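The market in Lullville

May 5, 2020

I have been going through my notes from the trip last October, and the part I keep returning to is the produce market in Lullville. It takes up one long street behind the bus station. The trucks from the Horari valley come in before sunrise and most of them are gone by noon.

I stayed 8 nights in a room over a hardware store. The window looked out on the stalls, so I woke up when the sellers did. First the crates of squash were dragged over the curb, then the radio went on at the coffee stand, then people started arguing about parking. By six I was usually downstairs with a cup in my hand.

Most of what gets sold there is ordinary food. Onions, cabbage, cassava, green oranges, eggs stacked on cardboard trays. Figueiredo, the farm cooperative, has four stalls at the north end, and those had the longest lines. Their tomatoes were ugly and very good. I paid for two pounds on my first morning and ate half of them on the steps with salt from the coffee stand.
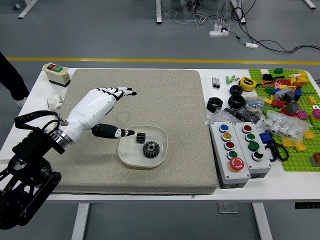
Prices were written in chalk and changed during the day. By eleven the lettuce was down to half, and the older shoppers knew to wait for it. The sellers weighed everything on hanging scales, and one of the Figueiredo scales had stopped working the week I was there. The man who ran that stall had it open on a crate, and he kept the parts in a soup plate so they wouldn't roll into the gutter. It is a sensible habit, the same as the shallow white bowl with the small black gear in it, and I wish I had done it when I took apart my kitchen timer. He had the scale going again two days later.

I took one trip out to the farms, 14 miles on a dirt road in the back of an empty truck. The co-op grows beans and corn on the flat land and keeps goats on the slope above. They use Lerodura sacks for everything, including as raincoats. Lunch was rice, beans and a fried egg. I was asked more questions than I got to ask, mainly about what food costs where I live, and my answers were not believed.

The bus back to the coast leaves from the lower station at seven. Buy your oranges the night before, as the market is still setting up at that hour and the bus does not wait.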